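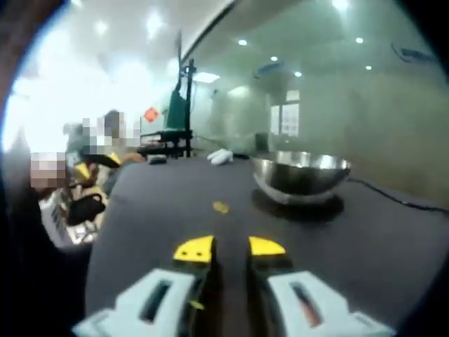 8 de fevereiro de 2019. Segunda tentativa com a cola de amido para a restauração das capas do lote Graltlow. A primeira, de dezembro, ficou granulosa e amarelou nas margens da amostra, e o Fermín Durán sugeriu trocar o amido de milho pelo de trigo e deixar de molho de um dia para o outro. Foi o que fiz. Para o banho-maria estou usando uma tigela de inox como a da foto, de borda e laterais polidas, porque a de esmalte lascou na borda e andava soltando pontinhos pretos na pasta. O inox aquece mais depressa do que o esmalte, portanto o fogo tem de ficar mais baixo do que está escrito na folha antiga.

Proporção: 31 g de amido de trigo para 206 ml de água destilada. Na folha da Nazmiye a conta é por volume, em colheres, e cada um enche a colher de um jeito. Passo a pesar tudo. Quem usar a receita antiga que anote ao lado que foi por colher.

Cozimento: mexi sem parar com a espátula de silicone, sempre no mesmo sentido. A pasta ficou leitosa por um bom tempo e depois engrossou de repente, quase toda de uma vez. Nesse ponto a tendência é tirar do fogo. Não tirei, continuei até ela ficar translúcida e cair da espátula em fita. Deixei esfriar coberta com um pano úmido. Mesmo assim formou uma película fina por cima, que retirei e joguei fora.

Peneira: passei duas vezes pela peneira de crina. Na primeira passagem ficaram alguns grumos, na segunda nada. Dá trabalho e cansa o pulso, mas a diferença no pincel é grande. O Orhun acha que uma passagem basta para lombada e que a segunda só vale para o papel japonês. Pode ser. Falta testar.

Testes de adesão: usei retalhos de papel vergê do mesmo período do lote, mais um pedaço de percalina verde que sobrou do livro 2883. Pasta diluída até ficar com consistência de creme de leite para o papel, quase pura para o tecido. Prensa leve, com mata-borrão e entretela de poliéster dos dois lados, trocando o mata-borrão depois da primeira meia hora.

Resultado no papel: colou bem, sem ondular, e a emenda quase não aparece contra a luz. Uma das tiras ficou com um brilho na beirada, excesso de cola que eu devia ter limpado antes de prensar.

Resultado no tecido: menos bom. A percalina escureceu onde a pasta atravessou a trama. Ao secar clareou um pouco, mas a mancha continua lá. Para o 2883 não dá para usar assim. Ou engrosso mais a pasta, ou forro a percalina antes com papel fino. A Gülizar Dönmez fez isso no lote Pranedow e ficou limpo; pedir a ela a gramatura do forro.

Reversibilidade: umedeci uma das emendas de papel com o pincel e esperei. Soltou inteira, sem arrancar fibra. Era o que mais me preocupava, depois do que aconteceu com a cola pronta que veio da Briromell — aquela só sai com bisturi, e leva junto a camada de cima do papel.

Conservação: o resto da pasta foi para um pote de vidro fervido, na geladeira, com etiqueta. Sem timol desta vez. Se aparecer cheiro azedo ou ponto de mofo, descartar o pote todo, sem aproveitar o fundo.

Pendências:
Repetir o teste de tecido com a pasta mais grossa e com forro.
Encomendar mata-borrão, o pacote está no fim.
Perguntar ao Anas Sleiman se as guardas marmorizadas do lote aguentam umidade. Ele fez o teste de solubilidade das tintas, mas não achei o resultado na pasta do lote. O vermelho me parece suspeito, soltou um pouco de cor no cotonete.
Refazer a folha da receita em gramas e colar na porta do armário, por cima da antiga.

Obs.: a prensa pequena está puxando para a esquerda. Compensei com um cartão de 2 mm debaixo da tábua. Quem for usar, não tire o cartão.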